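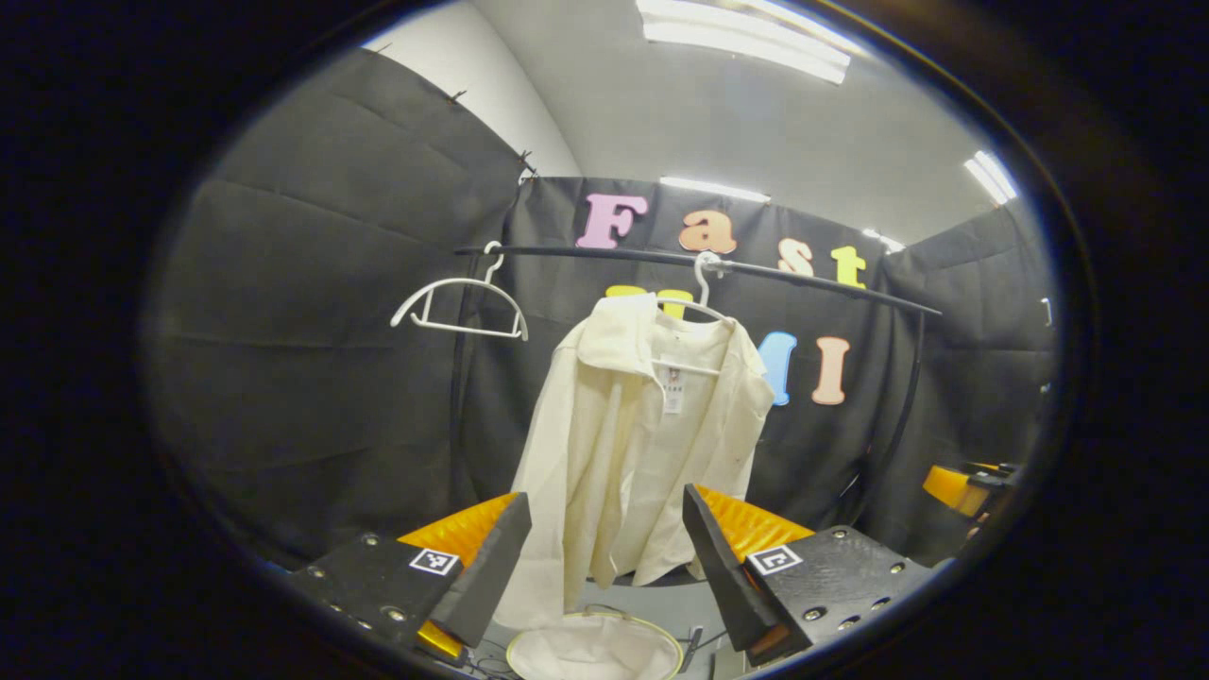

6 August 2022

When I moved to Boltau I brought one suitcase, and in it there were five shirts, all of them bought by my mother. I wore them until the collars became soft and gray. After that I bought cheap ones, three or four in a year, and every spring I gave a bag of them away. I don't know why it took me so long to understand that I was paying a lot of money for shirts I didn't like.

In May I decided to have one made. I had never gone to a tailor before, and I was a little afraid of it. In my head a tailor was a place for weddings and for bank directors. But a colleague, Nelli Hyvönen, told me about a small shop on Hakala street, behind the tram stop, and she said the man there was patient with people who know nothing.

The man is Ilir Berisha. The first visit took more than one hour and most of it was talking. He asked what I do in the day, if I sit or stand, if I carry a bag and on which side. I carry it on the left. He wrote this down. Then he measured me, and he told me that my right arm is longer than my left one, which I have lived with all my life without knowing it. Since that day I see it in every mirror.

Choosing the cloth was the hard part. In the shop there is a shelf with bolts up to the ceiling, and I touched so many that in the end I could not feel any difference. I wanted white. He put white near my face and made a sound with his tongue, and then he put cream. He was right, but I needed to go outside in the street with both pieces to believe him. The cloth is a cotton from a mill called Indari. It wrinkles when you sit, and he warned me about it two times.

I paid 265 for the shirt, and the same amount of money had bought me a whole shelf of shirts in the years before. There was also a linen one for 387. I looked at it for a long time and said no.

The second visit was for the fitting, with pins everywhere, and I must say I did not enjoy it. You stand with the arms a little away from the body like a penguin and you are not allowed to look down, because if you look down the collar moves. He changed the shoulders and took away a bit at the back. I asked for a chest pocket and he refused! He said I would put pens in it. This is true, I would.

I waited eight weeks. When I put it on at home for the first time I was disappointed for maybe ten minutes. It is only a shirt. Then I reached up to the top shelf in the kitchen for the coffee, and it did not come out of my trousers, and the cuff stayed at the wrist. I reached for the coffee again, to be sure.

Some notes for anyone who is thinking about it. Wear the shoes and the trousers you normally wear when you go to be measured. Wash the shirt at low temperature and hang it with the top button closed, so the collar keeps its form. Mr. Berisha says never to use the dryer, and he says it with a face that makes you not want to ask why.

My mother saw it on the video call on Sunday. She asked if it was one of hers.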